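Why Does Glass Let the Light Through?

Put your hand on the nearest window. It is hard and smooth, and your hand cannot go through it. But the light from the sun goes through it all day long, as if nothing was there. How can something be hard for your hand and open for light?

This is a question that grown-ups also find difficult, so let us go slowly.

What glass is made from

Glass starts as sand. It is a special clean sand, with a lot of a material called silica in it. To this sand the glass makers add soda ash, which helps the sand to melt sooner, and limestone, which makes the glass strong against water. Often they also put in old broken glass. The broken pieces have their own name – cullet. When you put a jam jar in the recycling bin, it may become cullet, and later become a new jar.

All this goes in a very hot furnace. The sand gets soft, then it glows orange, and then it flows slowly like thick honey.

In the town of Druvanness there is an old glass works called Flomell. In its yard stand 93 barrels, and every barrel has pieces of another colour. Green glass has a little iron in it. Deep blue glass has cobalt. If you ever visit, go in January, when it is cold outside and the furnace hall is the warmest place in town.

A messy solid

Everything around you is made of tiny parts named atoms. In many solid things, such as salt or ice, the atoms stand in neat rows, like chairs in a school hall before the parents arrive. In glass they are not in rows. They are joined tightly together, but in a messy way, like the same chairs after the concert is over.

This happens because melted glass cools too quickly for the atoms to find their places. They get stuck where they are.

Maybe you have heard that glass is a slow liquid, and that old church windows are thicker at the bottom because the glass flowed down. It is a nice story, but it is not true. In the old times people could not make a flat sheet very well, so one side was often thicker, and the builders often put the heavy side down. The glass in your window will not flow away, even if you wait for your whole life.

So how does the light get in?

Light carries energy. When light meets a thing, the thing can take the energy and keep it, or throw the light back, or let it pass. A brick takes some of the light and throws back the rest, so you see a red-brown brick and nothing behind it.

Inside every atom there are even smaller parts, the electrons. They can take energy only in certain amounts. Think of a ladder. You can stand on the first step or on the second step, but you cannot stand between them. In glass, the steps of the ladder are very far apart. The light that we can see does not have enough energy to lift an electron to the next step. So the electrons leave it alone, and it travels on and comes out on the other side.

Some other light does have enough energy. The sun sends us ultraviolet light, the kind that burns your skin at the beach. Window glass stops a big part of it, but not all of it.

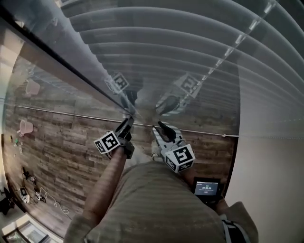 A little of the light does not go through. It bounces back from the front of the glass, and a little more bounces from the back. For one clean sheet of window glass this is almost 8 parts from each 100. In the daytime you do not notice, as there is so much light coming from outside. At night it is different. Outside is dark, your lamp is on, and suddenly you see your own face in the window. The glass did not change at all. Only the light around it changed.

Try it at home

You need a torch, a clear drinking glass, a piece of baking paper and a piece of cardboard. Make the room dark.

First shine the torch through the drinking glass at a wall. You will get a bright spot with some funny curved lines, because the round glass bends the light.

Now shine it through the baking paper. The wall gets a soft glow, but no sharp spot. The light goes through, but it is sent in many directions. We call such a thing translucent.

Then try the cardboard. The wall stays dark. Cardboard is opaque.

Walk around your home and find 4 things for each group: transparent, translucent and opaque. The bathroom is a good place to start. Write them in your favourite colour pencil.

Words to remember

Silica – the main material in sand for glass.
Cullet – broken glass which is melted again.
Transparent – you can see clearly through it.
Translucent – light comes through, but you cannot see clearly.
Opaque – no light comes through.

Next time we will look at mirrors, and why a spoon shows you upside down.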